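The Cup at Sitwood

Last updated: October

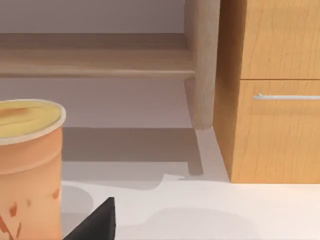
The simulated kitchen, with the cup at left and one finger of the gripper.

"It's going to get it this time," Brock Arsenault said.

Rianne Van der Linden had heard him say so before lunch. She pulled a chair over anyway and sat down with her coat on.

On the monitor the rendered kitchen loaded, orange cup, white counter, the cabinet with its silver handle. The planner's log scrolled beside it. Brock had named the new planner Torres, after the street he lived on, and he talked about it the way people talk about a nephew.

"What did you change?" she asked.

"The cost on the approach. It used to swing wide. Now it comes in low."

"And what's the number?"

"Four hundred fifty-three out of 462."

"So 9 failures."

"Nine, and I know why for 7 of them."

"You know why, or you have a story?"

He didn't answer that. He scrolled up through the log, found a line, and scrolled past it again. Rianne waited. She had worked at Erura before Sitwood, and at Erura they'd shipped a grasp checker that scored beautifully for a whole spring. Then Hilde Mertens read the code over a sandwich and found that it marked a grasp as good whenever the fingers stopped moving. Fingers stop moving for all kinds of reasons.

"Where does the cup pose come from?" Rianne said.

"From perception."

"From the camera image?"

"From the perception module."

"Brock."

He opened the config. It was a long file and he went through it slowly, and she could tell from his shoulders when he reached the place. The line said pose_source, and after it, sim_state.

"That was for debugging," he said.

"I'm sure it was."

"I turned it on for the reset bug. I was going to turn it off."

"So the 462 runs were done by a planner that was told where the cup is."

"It still had to get there. It still had to close on it without tipping it. That's planning, that part's real."

"Fine. Then write down that you tested planning." She took her coat off, finally, and hung it on the chair. "Switch it over. Run it from the pixels."

The rerun would take about 53 minutes on the shared machine. Toshiko Kinoshita had a job in the queue and had to be asked, and she wanted to know what for, and Brock told her, and she said "oh, sim_state" in a voice that made him go and get coffee.

While he was out Omid Soltani came by from the Diltusent side of the floor. He wanted a number for the slide. He already had the slide open.

"Brock said ninety-eight percent."

"Brock said that this morning," said Rianne.

"Is it lower now?"

"It isn't anything now. It's running."

"Can I put ninety-eight with a footnote?"

"What would the footnote say?"

Omid thought it over with what looked like real effort, then closed the laptop and went back to his desk.

The first results were coming in when Brock sat down again. He had brought her a coffee too. Success, success, pose not found, success, pose not found. He leaned in close to the screen.

"Could be the lid," he said. "The color's so pale."

"Could be. Is that a reason or a story?"

"I'll look at the masks," he said, and opened the first one.

Contact: stories desk | © Sitwood Stories, all rights reserved | Back to top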